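3.2 Rehearsal practice and the division of parts

The ensemble met in the back hall at Pimmont through most of September, and the sessions followed the same order each time. Players tuned, ran the opening section without electronics, and then repeated it with the loudspeakers on. The composer, Helju Rimkutė, sat at the mixing desk and did not conduct. Cues came from the bass clarinet, whose part has the longest unbroken line in the piece.

Skelluvum is scored for bass clarinet, viola, percussion and live electronics. The score runs to 379 bars, but the bar numbers give a poor idea of its length, as 100 of them are marked with open repeats. A player may stay in one of these bars until another player leaves it. In the first read-through the group treated the open repeats as pauses and waited for a signal. By the third week they had begun to leave them at different times, and the viola was often a full system ahead of the percussion.

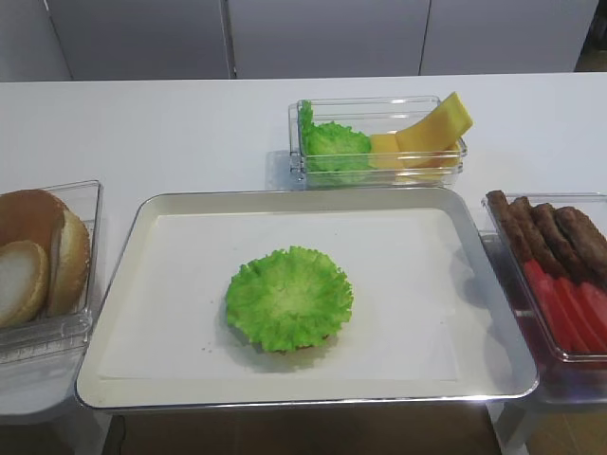 This loosening of the parts is asked for in the preface to the score, which says that the players "should agree on where they end and on little else." The performers took some time to trust the instruction. The percussionist kept a private count in pencil for two weeks and then erased it. The violist marked the places where she could hear the clarinet clearly through the electronics and used those as anchors. Neither set of markings was shared with the rest of the group, and the composer did not ask to see them.

The electronic part was built with Lutus, a patch that stores short fragments of the live sound and returns them at a lower pitch. It holds 4 fragments at once. When a new fragment is recorded, the oldest is dropped. The players could not see which fragments were in store, and in interviews they described learning to hear this from the decay of the sound. Tamošiūnaitė (the earlier trio version, without viola) used the same patch with a longer memory, and the clarinetist found the shorter one easier to play against.
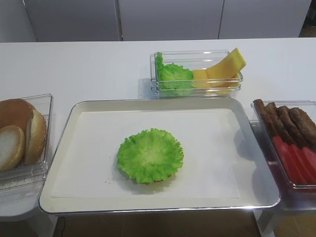 Figure 3. Lettuce leaf on white paper in a metal tray, with clear plastic containers on the white countertop.

Changes to the score during rehearsal were few. Two dynamic markings in the percussion part were lowered, and the final chord was moved down an octave in the viola. The larger changes were in the balance of the loudspeakers. At first the returned fragments were set at the same level as the live instruments, and the players reported that they stopped listening to each other and followed the patch. The level was brought down in small steps over three sessions. A low-pass filter set at 3,000 Hz was then added to the rear pair. 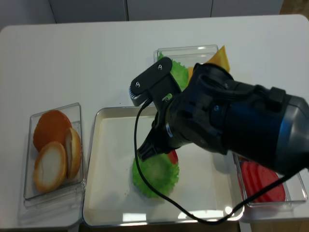 With the filter in place, the bow noise of the viola was heard only from the stage, and the violist began to play closer to the bridge in the middle section. This was her own decision. Rimkutė later added it to the score as an optional marking, with the date 16th October beside it. We take this as the clearest case in our material of a performer's choice passing into the written text. Other choices, such as the order in which the open repeats were left, remained outside the score and differed in every run we recorded. They are discussed in Section 3.3.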